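Soporte > Kanelura > Acabados y cuidado de la madera > Incidencia 661

Marcas blanquecinas en un bloque Bollden que no se van con el paño

Estado: abierta, pendiente de respuesta de la clienta
43 comentarios en esta categoría · Compartido 7 veces

Abierta por Maj-Britt Berge, 9:20

Hola, buenos días a todo el equipo, y perdonad de antemano que me extienda, que yo cuando me pongo a escribir no sé parar. Compré el bloque Bollden grande en abril, el claro, con vuestro acabado Tastora satinado ya aplicado de fábrica, y hasta hace poco estaba encantada con él (lo sigo estando, que conste, es una pieza preciosa y pesa lo que tiene que pesar). Lo usamos en la sala para un poco de todo, va de un lado a otro y no lo tratamos entre algodones.

El caso es que en la cara ancha le han ido saliendo unas marcas blanquecinas, como de tiza, unas en curva, casi como si alguien hubiera querido dibujar un lazo, y otras cortitas y en diagonal. Hay además algún golpecito más oscuro por la misma zona, pero eso me preocupa menos, la madera vive y se golpea. Lo que no sé es si lo blanco es suciedad que se ha quedado encima o si ya es el barniz. Os adjunto foto.

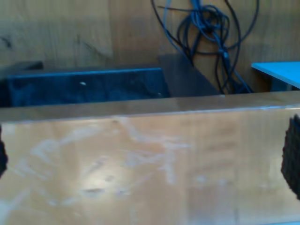

Cara ancha del bloque. Las marcas se concentran en el centro y hacia la izquierda.

Lo que he probado hasta ahora, por orden:

Paño de microfibra seco. Nada.
Paño apenas húmedo con agua templada y secado enseguida. Parece que desaparecen mientras la madera está mojada (¡qué alegría me llevé!) y a los pocos minutos vuelven a estar ahí.
Goma de borrar blanca, blandita, en una esquina. Un poquito sí que levantó, pero me dio miedo sacarle brillo y lo dejé.

No he usado alcohol, ni limpiacristales, ni el estropajo que me recomendó mi cuñado. Tengo en casa un bote de cera Gillies de otra mesa y no sé si es compatible.

Respuesta de Soporte Kanelura, 11:05

Hola, Maj-Britt. Muchísimas gracias por contarlo con tanto detalle, así da gusto. Por lo que describes, lo de que la marca se esconda con el agua y reaparezca al secar suele indicar un arañazo muy superficial en la capa de acabado. La parte que levantaste con la goma sería residuo de roce, así que es posible que tengas de las dos cosas a la vez. La cera Gillies guárdala por ahora, por favor: si luego hubiera que reponer el Tastora, no agarraría bien encima.

Dos preguntas antes de seguir. ¿Lo arrastráis o lo apoyáis contra algo áspero o metálico? ¿Y qué más hay en la sala, algo que dé calor o que mueva mucho el aire?

Maj-Britt Berge, 12:40

¡Qué rapidez! Os contesto. Arrastrarlo, intentamos que no, aunque no pondría la mano en el fuego por todos los de la casa. Detrás tiene unos paneles de madera y al lado suele haber una caja oscura, pero no creo que raspe. En cuanto a lo demás, tenemos un rack abierto puesto en el suelo, de esos de raíles negros con agujeritos, con un switch Netgear azul arriba y un servidor Dell debajo. En el switch no hay ni un cable enchufado en los puertos del frente, lo digo para que os hagáis una idea del trajín que lleva.

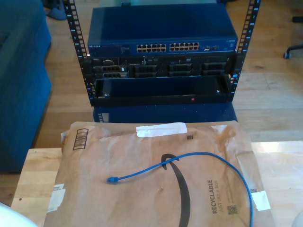 Y ya que estamos con los suelos, aprovecho y os pregunto también por el parqué, que es clarito, color miel, y me da mucha pena pensar que le pueda pasar lo mismo. ¿Le pongo unos fieltros a todo lo que pese, o el fieltro acaba cogiendo arenilla y es peor el remedio? En el piso anterior me pasó con las patas de un aparador y todavía me acuerdo.

Respuesta de Soporte Kanelura, 13:15

Fieltros sí, y los cambias cuando los notes duros al tacto. Para lo que va a estar quieto mucho tiempo preferimos una lámina de corcho.

Con el bloque haríamos lo siguiente: jabón neutro muy diluido, paño bien escurrido, siempre en el sentido de la veta y sin apretar. Déjalo secar hasta mañana. Si lo blanco sigue igual, te mandamos el kit de retoque Tastora, referencia 63, que trae la almohadilla fina y un frasco pequeño. Pruébalo primero en la cara de abajo y cuéntanos cómo ha quedado el tono. Los golpes oscuros no los toques todavía.

Maj-Britt Berge, 13:30

Perfecto, esta tarde me pongo con el jabón y mañana por la mañana escribo con lo que haya. Dejad la incidencia abierta, por favor. Un abrazo y gracias por la paciencia.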